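Wednesday, evening

I wanted to write every day this week and I did not. Yesterday I was too tired, and on Monday I wrote only one line, about rain. So tonight I make a longer entry, with tea, at the kitchen counter.

The subject is towels. It sounds like a poor subject for a diary, but I have lived with towels since eight in the morning and my head is full of them. When I moved to this apartment I brought two bags of them from my mother's house and pushed them into the closet without looking. They stayed like this all summer. Each time I took one, three fell on my feet. On Sunday I promised Anastasia Zervas on the phone that I would put them in order before her visit in October, and she laughed a little, because she knows me from school.

So I began. First I washed everything, also the ones that smelled fine. The machine is an old Jandomero and its long program is really very long. I used the Kumham powder, the one without perfume. My neighbor recommends the Goodwin softener, but my mother always said that softener makes a towel lazy, that it does not drink the water anymore. I don't know if it is true. I obey her anyway.

The folding is a bigger question than I expected. At home we folded in half, then in half again, and made squares. The shelf here is narrow and deep, and squares stand out over the border and look at you. I tried to roll them, as they do in hotels, but the rolls opened slowly during lunch. In the end I decided for the long way: along the length first, so it becomes a long rectangle, and then everything goes in with the fold to the front. The gray towel was good for practice. It is soft and not too large, and it keeps its shape when I lay it on the pine table.

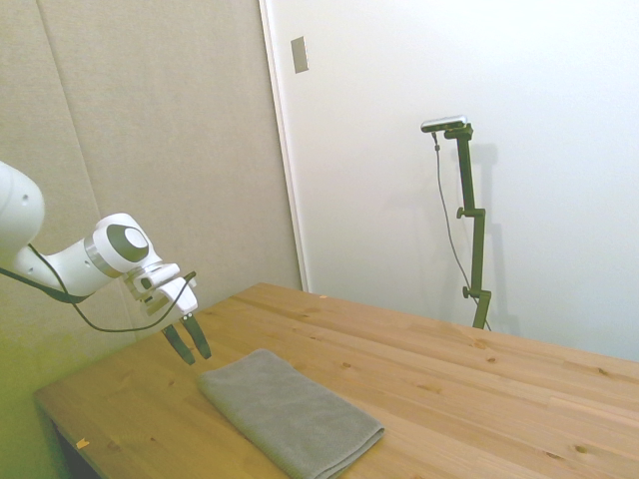 The blue ones

I left the light blue for the afternoon, as a child leaves the best bite. They were my aunt's. She bought them in a shop called Amum, near the station in her town, and I still have one receipt which I found inside a fold years ago. It says 249, and I can't remember anymore what was the money then, or if this was for one towel or for the whole set. She kept them for guests. We children were not allowed to touch them with wet hands, which is a strange rule for a towel.

Now they are mine and I use them for every day. At first I felt guilty about it. Later I thought that a cupboard is a sad place to spend a life, and I dried my hair with one and felt very rich.

I like how the blue looks beside pale wood. I would like to paint the bathroom wall in this color, but I must ask the owner, and he answers letters once in a season. I put one towel on the wood and passed my hand over the loops, first in one direction and then back. My aunt did this in shops, always, and the sellers did not like it.
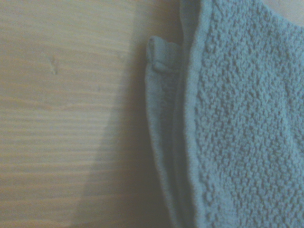 Light blue terry against the wood, from very near.

After that I was slower. I put some on the shelf, took them out again and changed the order. Big ones are now at the bottom, then middle, then the small ones for hands. Kitchen cloths have moved to the drawer under the stove, where before I had only bags and a candle. Seven towels did not find a place. Three of them are so thin that I will cut them for cleaning, and the others I will offer to the animal shelter by the bridge. I have to call first and ask if they take such things.

I must also oil the closet door. It cries when it opens, and at night I am sure the neighbor hears it.

It is almost eleven. The tea is cold and my shoulders hurt from lifting the arms to the top shelf. Tomorrow I want to write to Anastasia and ask which train she takes, and if she still sleeps with two pillows. Buy: washing powder, light bulb for the hall, onions. Also stamps, if the post office is open until six.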